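Blog > Teleoperation > Interviews

Search articles Search

Teaching by hand, in simulation first

The demonstration team at Skulia in Cáceres records people driving robot arms by remote control, and most of that driving now takes place in a simulator. We asked the team lead what makes a recorded demonstration usable. The lead asked to be quoted by role only.

A session runs four hours with breaks. The operator holds a six-axis controller and watches the view from the wrist. "The controller maps hand motion to gripper motion at a fixed scale," the lead says. "We tried variable scale. Operators liked it and the data got worse, so we took it out."

Commands are logged at 30 Hz together with joint positions and the state of the fingers. Each attempt is stored as one episode, including the ones that go wrong. Failed episodes get a tag and stay out of the first training pass.

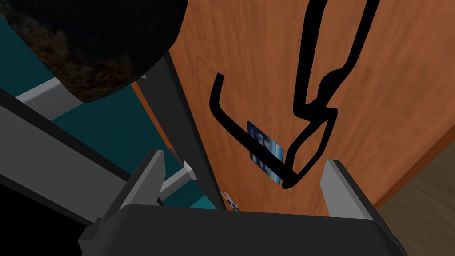 Approach is the phase the team spends the most time reviewing. According to the lead, new operators tend to close early, before the fingers are lined up with the part they want to hold. "You want the fingers wide and the wrist settled before you commit. Thin objects are the worst. With the black eyeglasses, the rim comes down almost onto the right finger, and there is a blue card standing behind it. If you drive straight in you have to think about both." Reviewers mark the point where the operator stops correcting the wrist – usually a short pause in the log – and split the episode there.

The current task set, called Iltodine, has 143 household pick tasks. Each needs 80 accepted demonstrations before a policy is trained on it. The lead regards that number as a budget decision. "Some tasks flatten out long before that. Others would take twice as many and we don't have the hours."

Hand guiding on a physical arm is still used for contact tasks such as wiping and drawer closing. "Contact forces in the simulator are acceptable for grasping and poor for sliding. You feel the difference in your wrist in the first minute."

Work on the Nultunport site starts in October with the same controllers and the same logging format. Force feedback is planned but not scheduled.

12 shares
4 comments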